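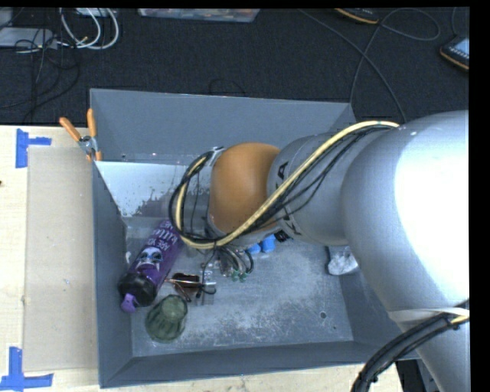

Arm over the gray bin, purple can at lower left. Attached by Ebony Sheehan.

Ticket 438 – Bin picking cell, returns bench, Brumport
Opened: 7 August 2019
Status: open, watching

Ebony Sheehan: Arm stops with a joint 6 fault when it reaches for anything near the left wall. Middle of the bin is fine. Restarted twice, same stop.

Vaughan Hollis: Thanks for the photo, that helps a lot! Look at the black cable loops by the wrist – I'd bet they pull tight on the far turn. Can you give them more slack and rerun?

Ebony Sheehan: Done, and wow. 1,000 picks overnight, one stop. I used to sort returns by hand all shift, and now I get to work out why a cup is harder than a can. Love it. Digby wants to learn the fault screen too.

Vaughan Hollis: Great, put him on Friday's run with you. Leaving this open until we've read the log for that one stop.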